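The Alness flat had 416 square feet, a kitchen that smelled of toast, and a landlord who signed everything "Bhatia & Co." I loved it before I'd even set down my bags! Two flights up, with a window over the bakery, and all mine until March.

By the second evening I had decided that every loose thing I owned would have a home. My grandmother's rule – a thing without a place is a thing on the floor – had followed me up the stairs, and for once I was wild to obey it.
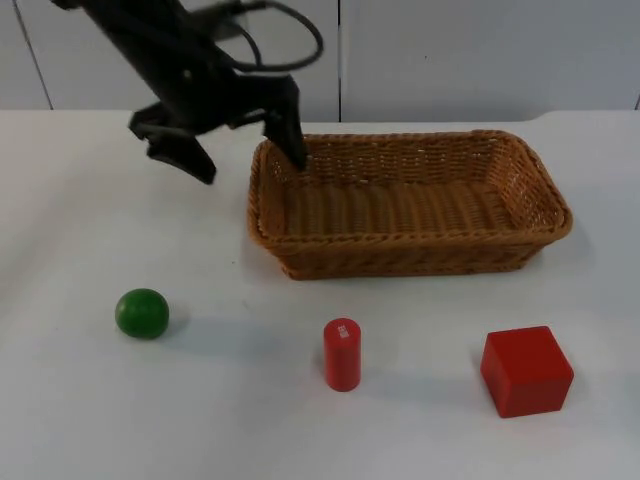 Baskets were the answer, and I went a little mad for them. I walked the whole length of Dakeck Street in the rain and came home with one under my coat, humming. It was shallow and tan, with a fat braided rim like a loaf from downstairs, and I set it lengthwise on the white table and just admired it. It was so beautifully empty! The little green ball could go in first, I thought, the one that had bounced through four apartments with me.

I picked it up, and it was exactly as light as I remembered. Down in the bakery someone started singing. I opened the window, rolled the ball once around my palm and dropped it in.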